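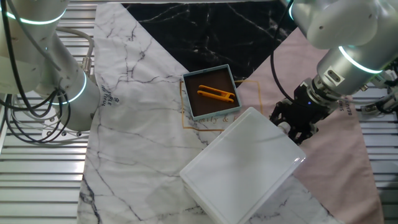

A two-finger gripper above the lidded box in the Ernden test cell, with the clip and tray beside it.

The Same Clip, Two Controllers

A comparison at the Ernden laboratory asked how much of a robot's grip is decided by its fingers and how much by the software behind them

When the Zonelport Institute agreed last year to help small manufacturers choose robot equipment, it expected most of the questions to concern price and lifting capacity. The first letters to arrive were about plastic clips. Three firms, working in different trades, asked why an arm that could move a heavy casting all day would fumble a part that weighs less than a pencil.

The institute's laboratory at Ernden was given the task of finding out. Between February and April its staff ran 3247 grasp attempts on a set of 13 small household and workshop items, using the same arm, the same gripper and two controllers from different suppliers. The results were released to member firms in May. They are of interest well beyond the firms that asked, and they do not flatter either supplier.

The controllers were supplied by Gurar, whose product is sold mainly to packaging lines, and Stanciu, a younger firm that sells to laboratories and universities. Both companies lent equipment at no charge. Neither was allowed to send an engineer once testing had begun, and both agreed in writing that the figures would be published whatever they showed.

"Suppliers tune their own demonstrations, and there is nothing dishonest in that," said Yoga Nair, who directed the study. "A buyer does not have the supplier's engineer in the building. We wanted to know what the equipment does on an ordinary afternoon with ordinary staff."

A plain task

The central test was chosen because it is dull. A clip is placed in a shallow square tray. The arm must find it, close on it, lift it clear of the rim and set it down at a marked point. The operator then returns the clip to the tray at a new angle taken from a printed schedule, and the attempt is repeated.

A tray with a raised edge makes the work harder than it sounds. Fingers that come down too near the rim will touch it before they reach the part, and fingers that come down at the wrong angle will push the clip along the bottom. A person corrects for both without thinking. A controller must be told, or must work it out from its cameras and from the current drawn by the gripper motor.

The two products take different routes to the answer. The Gurar controller plans the whole movement before it starts and carries it out without change unless it meets resistance. The Stanciu controller checks its camera view throughout the approach and adjusts as it goes. The first method is quick and easy to predict. The second is slower, and its path from one attempt to the next is seldom quite the same.

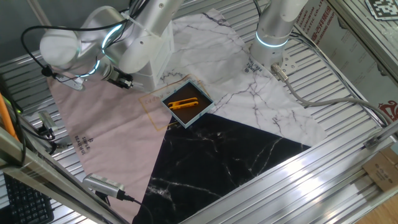
The gripper open and empty, short of the clip in its tray.

On the clip, the Gurar unit completed its cycle faster in every session. It also failed more often when the tray had been nudged between attempts, a condition the laboratory introduced on purpose in the second month. The Stanciu unit coped well with a moved tray but lost time near the end of each approach, where it tended to make a series of small corrections before closing. Two of the firms that had asked for the study said afterward that they would accept the slower cycle. The third, which feeds parts from a fixed chute, said that it would not.

Ms. Nair cautioned against reading the result as a ranking. The two controllers were within a few attempts of each other when the tray stayed where it was. The gap opened only when the work became untidy, and how untidy a workplace is depends on the workplace.

The table beneath

Much of the report is given over to the surface on which the items were placed. Published grasping tests are often run on a flat gray or green board, which gives a camera an easy background. The Ernden staff covered the slatted metal bench with overlapping mats in pale pink, white marble pattern and black marble pattern, and let the tray lie across the places where they met.

The choice drew some complaint during review. One outside reader felt that a patterned surface added a difficulty that most factories do not have. The laboratory replied that the firms asking for help included a gift packer and a maker of kitchen goods, whose benches hold printed film, cloth and card for most of the working day. A test on a plain board would have told them little.

The surface mattered more than the staff had expected. Thin veins in the marble pattern were now and then taken for the edge of an object, most often by the Gurar software, which relies on a single look at the start of the movement. The larger errors came from shine. A glossy lid under the overhead lights could return a bright patch that hid the true corner of a box, and both controllers were caught by it. The laboratory recommends that any firm handling glossy goods settle its lighting before it spends money on cameras.

Where to put the cameras

Camera position was treated as a separate question. The staff compared 3 placements: one high and to the side, one low at the edge of the table, and one on the arm itself. Each was tried alone and then in pairs.

The low position gave the best measure of height, and so the fewest collisions with the tray rim. Taken alone it was also the position most easily blocked by the arm. The high position saw nearly everything but judged height poorly. A camera on the arm gave the closest view, though it lost sight of the part in the last moments before the fingers closed. The high and low positions used together gave the most dependable result with both controllers, and the report advises buyers with room for only one pair to begin there. 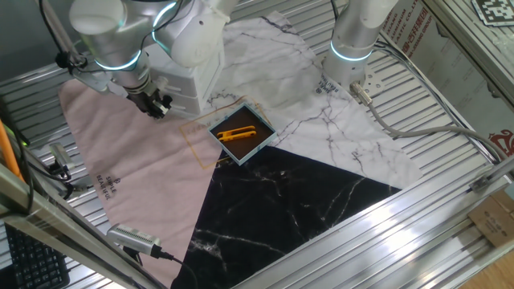

Two arms at the bench, one with its gripper lowered toward the pink cloth while the clip lies in the tray.

The cell holds two arms, and the second was brought into use for a short series of shared tasks at the end of the program. The laboratory regards those figures as too few to publish. It will say that keeping two arms from crossing paths took more staff time than any other part of the work, and that neither supplier's manual treats the matter in enough detail.

What buyers were told

The advice sent to member firms runs to a single page. It asks them to test with their own parts, on their own bench, and to move things slightly between attempts. It asks them to record every failure with a short note on its cause, since the total alone hides the difference between a clip that was missed and one that was dropped. It suggests that a controller be left in the hands of the staff who will use it for at least one full shift before any contract is signed.

Gurar has told the institute that a later version of its software will allow a second look partway through the movement. Stanciu has asked for the session records in order to study the delay before closing. Both have offered equipment for a further round, which the laboratory hopes to begin in the fall with softer finger pads and a wider range of items, among them folded cloth.

"We changed the controllers and kept the fingers the same, and that was the right way to start," Ms. Nair said. "The next question is the reverse of it. I would not care to guess the answer."

Member firms may request the full tables, including the record of each attempt, from the Ernden office. A shorter version is available to the public on paper - the institute asks only that readers supply a return address.

Related features
Lighting the Small Workbench
Buying a First Robot Arm: Advice for Shops Under Fifty Staff
Inside the Zonelport Lending Program
Why Cables Fail First
Letters: Readers on Suction Cups and Dust

Contact the editors | Reprints and permissions | © Zonelport Institute. All rights reserved. | Back to top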